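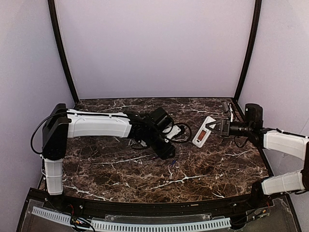

Two-armed workcell with marble-patterned tabletop.

FLENESAU BUILDING - WATER SYSTEMS GROUP
Minutes of meeting, December 31, 2021

Present: Lorraine Blackburn (chair), Derek Hebden, Jomar Saludo, Nigel Sowerby
Apologies: Sheila Cropper
Minutes: Nigel Sowerby

1. Minutes of the November meeting
Accepted with one correction. Under item 4, "return valve" should read "return riser". DH to amend the stored copy.

2. Matters arising
2.1 The pressure gauge on the cold main has been replaced. Reading at handover was within the expected range.
2.2 Labels for the basement pipework have been delivered but not fitted. Carried over.
2.3 Key for the tank room: second copy now held at the front desk.

3. Hot water return temperatures
JS reported on the monthly checks. Of 124 outlets on the schedule, 14 were below the target temperature after one minute of running. All 14 are on the east riser, third floor and up. The west riser gave no low readings.
JS considers the balancing valve at the foot of the east riser to be the likely cause. It was last adjusted before the pump change and the setting was not written down. DH thought a partly closed isolation valve on the third floor should be ruled out first. Agreed to inspect the isolation valve, then rebalance if needed, then repeat the low outlets only.
LB asked that valve positions be recorded in turns open from now on, both before and after adjustment.

4. Metered consumption
Consumption for the period was 3660 gallons over the forecast. NS has compared the night readings with the day readings and the excess is mostly overnight, which points to a steady loss. Candidates are the fill valve on tank 2 and the restroom cisterns on the second floor. Dye tests on the cisterns to be done first as they need no shutdown.
The forecast itself was questioned. It does not allow for the extra flushing of little-used outlets begun in the fall. NS to estimate that volume separately and reissue the figures.

5. Softener replacement
Two quotes received, from Takik and from Shao. Takik is lower on purchase price but excludes removal of the old unit. Shao includes removal and a bypass line - the bypass was in our specification, so Takik will be asked to requote on the same basis. No decision taken.
DH noted that the salt store has 41 bags left, enough until spring at the present rate. No further order for now.

6. Log sheets
SC had sent a written comment that the flushing log has no column for water left running by a previous user. Agreed to add one. The old sheets may be used up first.

7. Any other business
The drain in the tank room is slow. DH to rod it and report.
Drurnorero have asked for access to the roof tanks to take samples. Approved, accompanied visits only.

Actions
DH - correct November minutes; inspect third floor isolation valve; clear tank room drain
JS - rebalance east riser if required; retest low outlets; fit basement labels
NS - dye tests; revised consumption figures; new log column
LB - request revised quote from Takik; confirm access with Drurnorero

Next meeting: date to be circulated by LB once the revised quote is in.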